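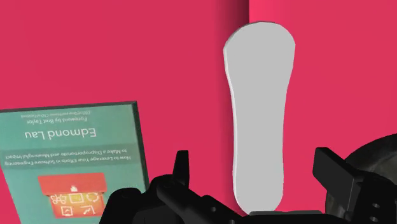 New novel by Soon-im Byun to be launched at Kernwood library

26/11/2022

Soon-im Byun will present her second novel, The Salt Ledger, at the Kernwood library next month. The book was published this week by Kurham Press, which also brought out her first one.

The story is set in Foltitz, a small harbour town where the fish cannery has been closed for many years. Ro-un Ok, a bookkeeper, comes back to bury her father and finds that he kept two sets of accounts. One of them holds the names of neighbours who borrowed money from him and never spoke of it. When the first of these neighbours disappears, Ro-un must decide if she will show the book to the police or burn it.

The novel has 340 pages and is divided into seven parts, each told by a different person of the town. 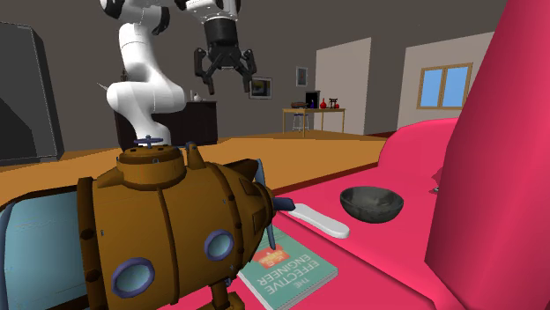 Byun worked on the manuscript for five years, mostly in the early morning before her job at a dental office. She said that the town is not a real one, but that she borrowed the colour of the water and the bad temper of the gulls from the place where she grew up.

"I wanted to write about debt between people who like each other," she said. "It is harder to pay than the debt to a bank."

Her editor at Kurham Press, Hae-won Pyo, said the first version was much longer and had a different ending. Four chapters about the cannery strike were taken out, and Byun hopes to publish them later as a separate story.

At the launch the author will read from the second part and answer questions from A-yeong Baek, who runs the library's evening reading group. Entry is free, but seats should be reserved at the front desk or by telephone. Signed copies will be for sale after the reading.

An audiobook, read by the actor Sang-wook Maeng, is planned for September.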